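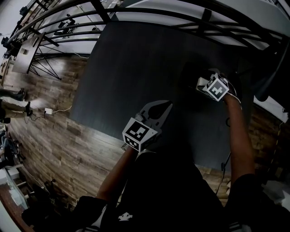
*Dark charcoal gray panel, seen from above.*

**Seltlow Forums > Lighting > Workrooms and Studios**

## Dark work surface and lux readings

**panel_gray** - 19 July 2025

I'm redoing the lighting in a workroom and have settled on charcoal for the main surface. The old one was off-white. Walls are a mid beige and stay as they are.

With the white top I measured 200 lux at the work position, general lighting only, meter flat on the surface. That was a bit low but usable. I then laid dark gray sheet over the whole top and the reading barely moved. By eye the room is obviously dimmer and I have trouble with small print on gray parts.

Two questions:

- Is the meter wrong, or am I using it wrong?
- Do I size the new fixtures from the lux figure, or from something else?

---

**tobermoor**

The meter is fine. Lux is light arriving. The sensor is facing up, so it doesn't care what color it is sitting on, apart from the small amount that goes up to the ceiling and comes back down. What you see is luminance, the light leaving the surface toward your eye, and that scales with reflectance. Swap white for charcoal and most of it is gone at the same lux.

Size the fixtures from lux. The tables already assume ordinary materials.

---

**k_ostrander**

> Size the fixtures from lux. The tables already assume ordinary materials.

I don't agree with the second part. The tables assume a task with reasonable contrast, usually dark print on light paper. Gray parts on a gray top have almost none. If you size for the usual case you will end up buying a task light anyway.

Also check what room reflectances the calculation used. A lot of the free calculators default to a pale ceiling and pale walls and won't show you the setting unless you go looking.

---

**tobermoor**

Low contrast is a contrast problem. More light helps a little and then stops helping. Put a white mat under the part.

---

**k_ostrander**

A white mat on a charcoal top puts a bright patch in the middle of a dark field. Fine for ten minutes. Over a long session it's tiring, and the usual advice is to keep the task and what surrounds it closer together in brightness than that. A mid gray mat would be my choice.

---

**Gayan Munasinghe**

Went through this with a small drawing office in Abu Hammour. The owner wanted black tops. We calculated with the real surface values and the average on the work plane came out only slightly lower than with white. The visible change was on the undersides of shelves and on people's faces, which had been getting a lot of light bounced up from the desks. Staff called the room gloomy while the meter said it was fine.

What worked was adding light to the walls. We left the desk fixtures alone.

One more thing to check is the finish. A dark gloss top gives you a clear reflection of the fixture, and it looks worse than it would on white gloss because there is so little diffuse light to cover it up. Matte or very low sheen only.

---

**panel_gray**

Thanks. The finish is matte, so that part is okay. I hadn't considered the walls.

I have 2 Carero linear fixtures on order, meant for directly over the top. Would it make sense to move one to wash the wall behind?

---

**Gayan Munasinghe**

Depends on the optic. If they are narrow beam, no - you'll get a scalloped stripe and not much else. If they have a plain opal diffuser, try it before you drill anything.

---

**tobermoor**

I'd keep both over the top and repaint the wall. Beige soaks up more than people expect, and paint is cheaper than another circuit.

---

**ridgeline69**

Is anyone going to ask about the ceiling? If it's white and the fixtures put some light upward, half of this goes away.

---

**panel_gray**

Ceiling is white but the fixtures are downlight only. I'll tape one up facing the wall in the evening, with no daylight in the room, and take readings held vertically at eye height as well as flat on the top. Diffuser looks like plain opal from the data sheet.

---

**k_ostrander**

Vertical readings are the right idea. Take them from the chair, facing the way you normally face, and keep your own shadow off the sensor.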